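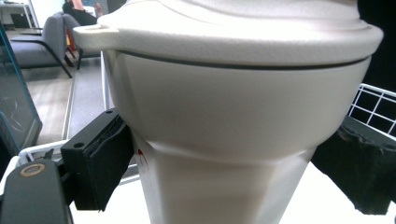
Skalura Kitchen Grips

A README for the dataset made by the Maludthorpe student robotics club

Version 2, released Fri 9 August

Welcome! Skalura is our club's collection of short recordings of everyday containers being picked up, held, moved and put down with a hand-held gripper. We built it because we wanted to train our own picking model for the fall competition, and we had so much fun that we decided to clean it up and share it. If you are in a school club, a college class, or just working on this kind of thing at home, please help yourself!

What you get

161 recordings in total, each with the video from the gripper camera, the finger opening over time, and a one-line note on what the person was trying to do. There are 36 different objects: jars, tubs, bottles, boxes, a few cups, and some lidded containers like the big cream-white one with the tab on its lid. That size of container is our favorite thing in the set, and also the hardest. It is wide at the shoulder and narrow below, so the pads have to meet it on the part that tapers, and a model that only learned on straight-sided boxes tends to aim much too high.

Folders

recordings/ has one folder per recording, named by object and then by take
objects/ has one text file per object, with weight, widest point, and whether the lid comes off
splits/ has the train and test lists
tools/ has the scripts we use to view and trim
notes/ has the session logs, typed up from the club notebook (spelling left as it was)

Each recording folder holds video.mp4, opening.csv and task.txt. The CSV has two columns, time in seconds and opening in millimeters. Start there if you only want to poke around. Ryan Parsons wrote a viewer that plays the video with the opening drawn underneath as a moving line, and it is really satisfying to watch the line go flat the moment the fingers meet something solid.

Getting started

You need Python and a machine with enough disk space for the videos. Unpack everything into one folder, go into tools, and run view.py with the name of any recording. Press the space bar to pause and the arrow keys to step. If the window opens black, check that you unpacked the videos and the CSV files into the same place. (This got three of us on the same evening.)

To train on the set, use splits/train.txt and leave splits/test.txt alone until you are ready to report a number. The test list holds objects that never show up in the training list, so it is a real check on whether your model has picked up anything general.

How we recorded

Everyone in the club took turns. One person held the gripper, another read out the task and kept the log. Tasks were plain sentences such as "pick it up by the body and hold it still" or "set it down without tipping." We asked people to move at a normal speed and to keep going if they fumbled. Fumbles are in there, marked with an f in the task file, and we would love to see somebody use them for something clever.

The fingers have soft pads on the inside. They matter a lot with smooth plastic! Pads wear out, and ours show it: some edges are pretty ragged. We did not swap pads in the middle of a session, so grip behavior should be steady within one session but can shift a bit from one to the next. The session number is on the first line of each task file if you want to sort by it.

We left the rooms as they were. You will find chairs, tables, racks and people's legs in the background of many recordings, and the lighting changes with the window and the time of day. Neville Hebden argued for hanging a plain sheet behind everything. We tried his sheet on one set of takes (session 4, go look) and the model trained on it fell apart as soon as it saw a chair. So the clutter stayed, and Neville has been a good sport.

Labels

Three labels are filled in for every recording:

grasp_site: lid, shoulder, body or base
lid_state: on, off or none
result: held, slipped or dropped

Anjana Akanda did the first pass over all of them and Trevor Mellor did the second without looking at hers. Where they disagreed, they sat down together and watched the video again. Most of the arguing was over shoulder versus body on tapered containers. The rule we settled on is that if the pads touch below the crease where the shape starts to narrow, it counts as body. If a pad covers the crease itself, it counts as shoulder.

Known problems

The opening values drift a little in long recordings. Subtract the value from the fully closed moment at the start and you will be fine.

Shiny lids can wash out under the ceiling lights. Contrast along the rim is poor in those takes.

Clear objects are barely covered. We want more of them.

Two recordings have the wrong object name in the folder but the right one in task.txt. Trust task.txt. We will rename them in the next version.

Almost all of us are right-handed, and the approach angles show it.

People in the videos

Club members and visitors who might show up in the background were asked first, and we removed takes with a readable face. If you spot one we missed, please write to us and we will pull it.

What it is good for

Grasp site prediction, slip detection, small imitation learning projects, class assignments, and just learning how to handle video and sensor data side by side. Dennis Entwistle used it to teach the new members how to line up two clocks that do not agree, and it worked so well that his worksheet is now in the notes folder. Please don't use it to judge how safe a gripper is around people. It has no force readings at all.

What changed in version 2

Added the lidded containers
Added lid_state to every recording
Fixed the time column in the Pickering session, where seconds had been saved as milliseconds
Replaced the old viewer with Ryan's

Coming up

The next round of recording starts in September, when everyone is back. Top of the wish list: clear bottles, soft bags, and takes by left-handed people. We also want to run the whole object list again with the Brultura pads, which are thicker and a bit stickier, and put out both sets side by side.

Joining in

If you have a gripper and a shelf of containers, send us takes! Use the same folder layout, fill in the three labels, and run tools/check.py before you send anything. It prints a list of whatever is missing. New objects are especially welcome, and so are bug reports, better scripts, and corrections to our labels.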